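Bench notebook, stacking arm, Hirkby shared workshop
28 Dec 2025

Back on the block stacking after the Christmas lull, blue over pink, one on the table and one coming down on top.
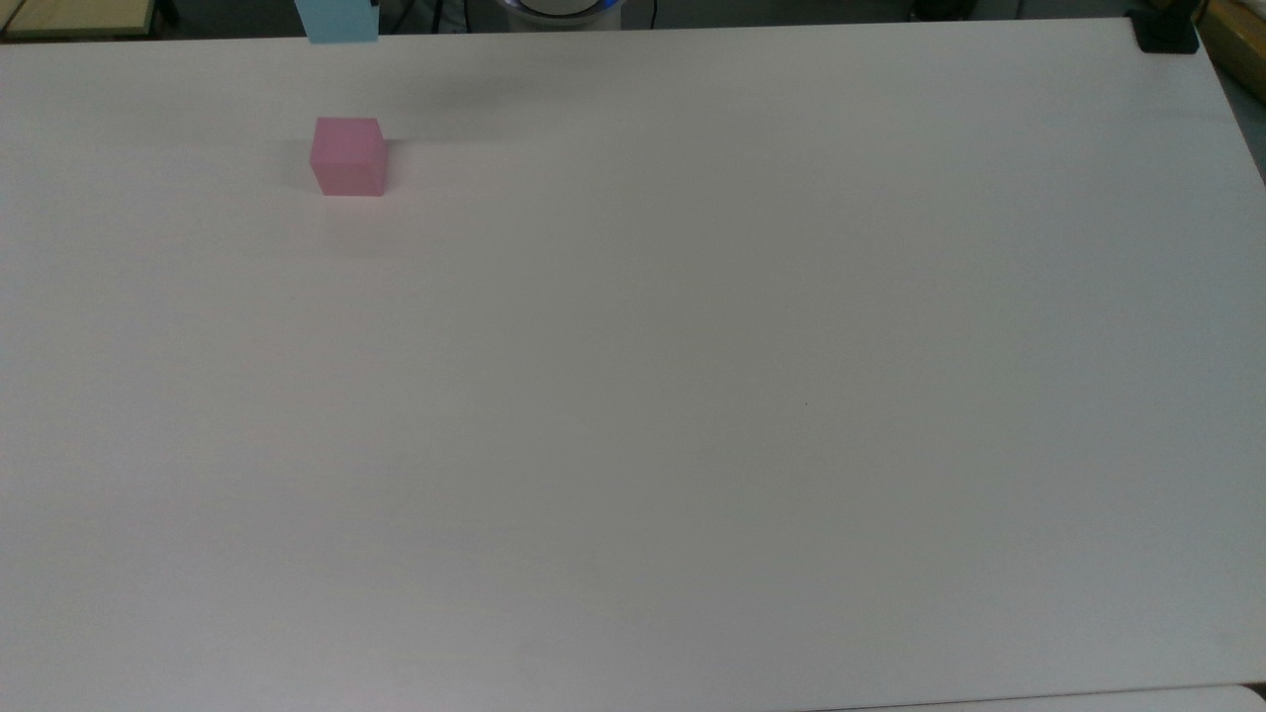
Put a mat down before you do anything else, was Raju's advice when I wrote up the last session, and the note went on for a fair bit: a plain white top throws the light back differently at every hour, you'll tune the thresholds in the morning and tune them again after tea, and a dull green cutting mat would save you a week. Fair enough! I did think about it over the holiday. I'm sticking with white for now, mostly out of stubbornness, but also the mat we've got in the cupboard curls at the corners and a small block sitting on a curl is a whole new problem.

So, where things stand. The bench was re-levelled before the break and I checked it again first thing. It had crept by 2 mm at one end, which doesn't sound like much until you ask an arm to put one small cube on another. Packed it back up with card (yes, I know, card, I'll do proper feet one day) and ran the touch-off routine. Table height in the config is now the new value. If you're on the old branch you'll be driving into the table, so please pull before you run anything.

Clamp was loose when I came in. I nipped it up and put a pencil line against it so we can see at a glance if it's wandered. Do the same if you move it, please, and rub the old line out.

Main job today was the approach from above. The September version came down in one go, straight from the travel height to the release height, and it looked lovely and quick and knocked the bottom cube sideways more often than I'd like to admit in a notebook other people read. What I've done is split it into two moves. Fast down to a hover, stop, let everything settle, then a slow creep for the last bit. The settle is 148 ms at the moment. I got there by trying a daft long pause, then halving until it went wrong, then going back up a notch, so don't read any science into it.

It's a lot better. The slow creep also means that if the top cube does catch the bottom one it nudges it instead of batting it across the bench, and I can hit stop in time. I'm much happier standing next to it, which ought to count for something.

Then shadows. Raju is right about the light, I'll give you that. When the arm is over the target it puts a soft grey smudge on the table, and the colour finder kept wanting to make the pink blob wider than it is on whichever side the smudge fell. Pastel pink on white is a rotten choice of target, there's so little between them once it goes dim. I was all set to blame the lens until I did what I should have done at the start and saved the mask out to look at it. There it was, a pink cube with a long tail like a comet.

Two things tried on that:

Raised the saturation floor. Got rid of the tail, but in the greyer parts of the table it started eating the front face of the cube as well, so the centre came out too far back. No good on its own.

Took the position once, from the park pose before the arm goes anywhere near, and then trusted it. Feels like cheating and works a treat. The cube isn't going to wander off by itself, so why was I looking again on the way down? Because I'd copied that bit from the Furnlow tracker code, where the part is moving on a belt, and never asked myself whether I needed it. Ripped it out. The main loop is now shorter than it's been in months and I can follow it without scrolling back up.

Downside, before somebody points it out: if the bottom cube does get knocked during the approach, the arm has no idea. It'll let go over nothing. For the moment I'm living with it, but I'd like one quick check at the hover, only a yes/no on whether there's pink where we left it, no fresh position.

Kesuvach gripper pads. The new ones are grippier than the old, which is great for picking and a nuisance for letting go. The block sticks to one finger for a moment and leaves at a slant. I dusted them with chalk, which helped and made a mess, so I wiped it all off again. Opening the fingers slowly for the first bit and then quickly seems to be the answer. Not written into the main script yet, it's in the scratch one.

Log file has got to 1,113 lines and is mostly me printing the same joint angles over and over. I'll thin that out. If you need the old output for anything, copy it before the next session as I'm going to be ruthless.

Cable: routed down the back again. It was rubbing on the bench edge so I moved the tie up a bit. Have a look at it when you're next in and tell me if you see any wear on the outer, my eyes aren't what they were.

To do next time
Yes/no pink check at hover
Slow-then-fast release into the main script
Try a darker cube on the bottom, same size, leave all the settings alone and see what the mask does
Proper feet for the bench (ha)
Wipe the table down, bits of dust are showing up as specks in the mask and the size filter only catches the smaller ones
Raju's mat, maybe, if I can find one that lies flat

Settings saved as stack_31 in the shared folder. stack_30 is the one with the tail problem, leave it where it is for now, I want to compare masks.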